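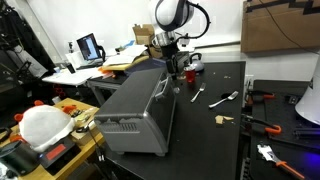

Hot lunches are back on at Follard

Good news for anyone who has been getting by on cold sandwiches this winter — the lunch corner at the Follard workshops in Toltitz is doing toast again, and cheese on toast, and more or less anything else that fits in a small grey toaster oven. I went along at half past twelve to have a look (and yes, to eat) and came away with a burnt tongue and a very good opinion of the whole thing.

If you don't know Follard, it's the long low building behind Marty Street, full of people making and mending all sorts. It has never had a proper kitchen. For years there was a microwave on a windowsill, then the microwave died, then there was the windowsill. People brought flasks. A few walked down to the Mulard bakery and back, which is a lovely walk in June and a miserable one in February, and by the time you're back your pasty is the same temperature as your hands.

So the oven now lives on the big black work table, set down at an angle with its glass door facing out where you can get at it, and the silver kettle stands by it with the dark handle arching over the top. There are forks. There's a little red see-through cup that I took a shine to straight away. And there are crumbs, plenty of them, scattered all over the black top. I can't think of a worse colour for hiding crumbs, but I was quite cheered to see them. It looks like a place where people have lunch.

What's on

It's very simple. You bring your own bread and whatever you want on it, or you buy a roll from the Mulard tray, which comes up mid-morning and is usually down to the seeded ones by one o'clock. Tea is free. There's a tin for the oven fund and you put in what you like.

I had cheese and pickle on a white roll, split and done open. Five minutes wasn't enough, seven was spot on, and I should have waited another two before biting into it! The person after me did leftover pizza and was very smug about the base, which had gone properly crisp. Somebody else swore by tinned peaches with brown sugar, done in a foil dish until the edges catch. I'm trying that next time.

The money side

The fund started in April with a sale of odds and ends in the yard, and that brought in 1488 after the pitches were paid for. The first 1000 of it has been put by for rewiring, as the sockets along that side are old and the kettle and the oven can't both go on at once without everything clicking off. (If you're the one making tea, shout first. You'll be popular.) The rest is for plates, a bread knife that cuts bread, and a decent washing-up bowl, the current one having a split down the side that's been taped more than once.

There was a sign-up sheet too, asking who would use a hot lunch corner if there was one, and 256 names went on it. I did wonder how many of those had signed twice, but the queue when I was there went back past the door, so perhaps not many.

A few house rules

They're on a card and they're sensible enough. Turn the oven off at the dial when you've finished. Nothing in plastic goes inside it. Wipe up your own cheese while it's still warm — cold, it comes off with a scraper and bad language. Wash your fork and put it back. Forks seem to be the sore point. They wander off to other benches and come home with paint on, and there's already talk of buying a cheap job lot and hiding the good ones.

The other grumble I heard was about space. The desk next to the table is piled up with papers and folders, there's a stack of the same behind the oven, and everyone agrees that it all needs a better home than next door to lunch. Everyone also agrees it isn't theirs. A shelf has been suggested. I'd like to see a couple of stools as well, as most of us ate standing up, leaning on whatever was nearest, and it's hard to manage a hot roll, a mug and a conversation with only two hands.

Coming along

The corner is open to anybody working in the building, and visitors are welcome between noon and two if they ring the bell on the Marty Street side. Bring a plate from home if you can spare one, any pattern, chips no problem. Spare tea towels are wanted too. And if you've got an oven glove you don't use, please, please bring that. I did mine with a folded scarf and it still smells of cheddar.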